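Packing Room Helpers Wanted at Howlader
Part-time, 4 positions open
Posted by Anwara Ekanayake

Every year, once the holidays are behind us and the January returns have been sorted, we look around the packing room at Howlader and realize that we need more hands. This year is no different, except that we've taken on the mail orders for Carance as well, so the shelves are fuller than they have ever been and the kettle is working overtime. We're looking for four friendly, careful people to come and pack boxes with us.

If you haven't come across us before, Howlader is a small shop with a big back room. We sell household odds and ends, mostly by mail: things for the bathroom cabinet, things for the sewing basket, things for the drawer everybody has in the kitchen. Most of our customers have been with us a long time, and many of them write little notes on their orders, which we pin up by the door. One lady asks each time for her parcel to be taped so that her grandson can open it without scissors. We do our best!

What the work is like

You'll be given an order sheet and a box, and you'll gather the items from the shelves, check them against the sheet, and pack them so they arrive in the same shape they left us. Then the box is closed, taped, labeled, and set on the cart for pickup. It sounds simple, and most of it is, but there is a knack to fitting a long thing, a round thing and a fragile thing into one carton, and some people find they really enjoy it. (Gayan Rathnayake, who runs the room, claims he can pack a suitcase for a family of five in ten minutes flat. His wife disagrees.)

We reuse sound boxes when we can. You'll soon get a feel for which ones have another trip left in them and which should go into the recycling cage by the back door. A few wrinkles around the top are fine. A soft bottom or a split corner is not, and please don't try to rescue one of those with extra tape.

A busy shift means 100 parcels for the whole team, and quieter ones come in well under that. We would much rather have a parcel packed well than packed fast, and you won't find anyone standing behind you with a stopwatch.

Who we're hoping to hear from

You don't need any experience. Sandamali Uddin came to us from a school cafeteria and Ashraful Barua from a bank, and both now train our new starters. What we'd like is someone who reads an order sheet all the way to the end, who speaks up when something looks wrong, and who is happy to chat while working or happy to be quiet, since we have both sorts and they get along fine.

You'll be on your feet for a good part of the shift, though there are stools at the benches. Heavy cartons are moved on the cart by two people. If you have a bad back or a stiff shoulder, please still apply and just mention it, and we'll find you a spot at the labeling end.

Hours and pay

Shifts are four hours long, mornings or afternoons, and you can ask for two, three or four a week. The season comes to 840 paid hours across the four positions, shared out as evenly as people's lives allow. Pay is by the hour and goes out every second week, and everyone who stays through to the end of the season gets a thank-you bonus and first pick of the shelf-end stock.

Your first shift

You'll spend it at the bench with Sandamali or Ashraful, working through a few practice boxes and getting used to clear tape, a roll in one hand and an open carton waiting. Bring closed shoes and a water bottle. We supply everything else, including the cookies.
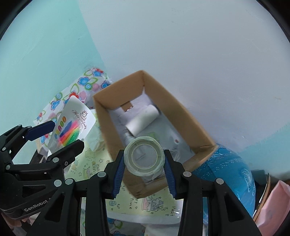 How to apply

Send a short note to Tharushi Samarakoon in the front office, or drop it through the door of the shop on Bultovell Lane. There's no form to fill out. Tell us a little about yourself, which shifts would suit you, and how best to reach you. A résumé is welcome if you have one handy, but a few honest lines will do just as well.

Please get your note to us by 14th February. Tharushi answers every single one, though it may take her a few days if the mail is heavy. We'll invite people in for a cup of tea and a look around the room before anybody has to decide anything.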